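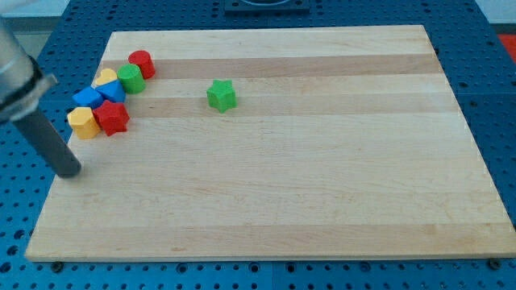

Opened by: Dinden bench, day shift
Queue: Seltgate data collection
Status: Resolved, monitoring
Priority: Medium

Summary
Episodes from the block-pushing bench are being saved with the wrong instruction text. The arm and the recording both run fine. The instruction stored with the episode belongs to the one before it.

What we expected
The operator gets a prompt on the screen, for example "move the green star away from the other blocks", does it by teleop, and presses the pedal. Seltgate saves the video, the arm positions and the prompt together, then puts up the next prompt.

What happens
After a pause in the session, the saved prompt lags by one. An episode where the operator separates the green star is filed under "push the red star to the yellow hexagon". On playback the motion looks clean, so the automatic checks pass it. It was caught during a spot check of the Coltbridge batch, when a reviewer marked several episodes in a row as failed and asked whether the operator had been reading the screen.

Steps to reproduce
Start a session on the Dinden bench with all eight blocks on the board.
Record a few episodes as normal.
Hit pause, wait at least 2 minutes, then resume.
Record another episode and open it in the viewer.
Compare the stored prompt with the prompt in the operator log.

Log

9:15 am. Reproduced on first try. Short pauses don't do it. Anything past the 2 minute mark does it every time.

9:40 am. Ruled out the pedal. Swapped it for the spare and got the same result. The pedal events in the log are single presses with no double triggers.

10:20 am. Ruled out the clock. Arm and camera timestamps line up to the frame before and after the pause. Only the prompt is out.

11:05 am. Found a reconnect message in the Seltgate log shortly after each long pause. The prompt service drops an idle client. When the client comes back, the service sends the last unacknowledged prompt again, and the recorder puts it in its queue ahead of the current one. The operator screen reads from the service directly, so it shows the right text while the recorder is one behind.

11:30 am. Passed to the Boutros team, who look after the recorder. Asked operators to end the session and start a new one instead of using pause. Put a note on the bench monitor to the same effect.

1:50 pm. Boutros sent a patch. The recorder now empties its queue on reconnect and asks the service for the current prompt by ID. It also writes the prompt ID into the episode header, which should have been there from the start.

2:35 pm. Patch installed at Dinden. Ran 10 episodes with a long pause before each one. All prompts match the operator log. Coltbridge bench still on the old version until their shift ends.

Affected data
Up to 600 episodes from the Coltbridge and Dinden benches, all recorded in May. Everything before the first long pause in each session is good. Please don't delete the rest. The operator log has the correct prompt and start time for each one, so they can be relabelled by script. Episodes where the log has a gap go to manual review.

Until the relabelling is finished, the affected sessions are tagged HOLD and left out of the training export. If you have already pulled the May export, pull it again.

Still to do
Relabel script to be checked against a hand-labelled session before it runs on the lot.
Add a check that compares prompt ID in the header with prompt ID in the operator log, and fails the episode if they differ.
Raise the idle timeout on the prompt service. Separate ticket, lower priority.
Install the patch at Coltbridge and repeat the pause test there.

Ticket stays open for monitoring until the Coltbridge test is done. Add any new mismatches as comments with the session ID and the episode number, please, and leave the tag on HOLD.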